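Nundwood Gripper Build: Frequently Asked Questions

Who runs this?
Noboru Kikuchi and Alvar Engström. Noboru does the mechanical side and the printing, Alvar does the electronics and the logging software. We share bench space at the Nundwood workshop and are usually there on Wednesday evenings from 7pm.

What is the Nundwood gripper?
A hand-held gripper that you carry round and use to pick things up. It records what the jaw does and where it was at the time. The recordings are then used to teach a robot arm the same movements. The arm itself is a separate build and has its own page.

Do I need a 3D printer?
You need the use of one. The shell is the largest part and takes 20 hours on our machine at normal quality. If your bed is too small, there is a split version in the Palaniappan folder, which glues together along the middle. The join is a bit weak near the vent slots, so put extra glue there.

Which filament should I use?
PLA is fine for the shell. Print the jaw cradle in something flexible. Ours is Lavano soft black, and we have not tried any others. A hard cradle will slip on smooth handles.

How much does it weigh?
Around 88 grams more than the first version, mostly from the new bracket. You notice it after half an hour. Swap hands or have a sit down.

What is the Pelton board?
Our name for the small board that reads the jaw position. The drawings are in the same folder as the shell. Version 2 fixes the loose connector. If you have a version 1 board, a dab of hot glue on the plug does the same job.

My log file stops at 3938 lines. Is it broken?
No. That is the default limit and you can change it at the top of the settings file. Alvar chose it for an old memory card and never put it back up.

Why is there a square marker on the side?
It gives the software a fixed reference. Print it on matt paper, stick it down flat and do not laminate it, as glare from ceiling lights will stop it being read. Leave the white border on when you cut it out.

Can more than one person record in the same room?
Yes. Face away from each other if you can, keep cables off the walking routes and give each unit its own number in the settings before you start.

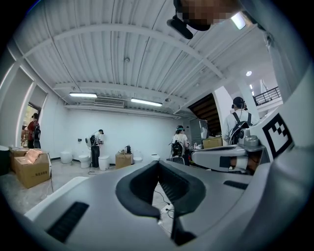 Looking out over the jaw cradle, with the marker on its bracket at the right and others standing further down the room.

The jaw sticks half open. What should I check?
Look for stringing inside the cradle first, then the spring. If the spring is in backwards the jaw will close but not come all the way back.

Can I buy one ready made?
No. We sometimes have spare printed shells, so ask at the bench.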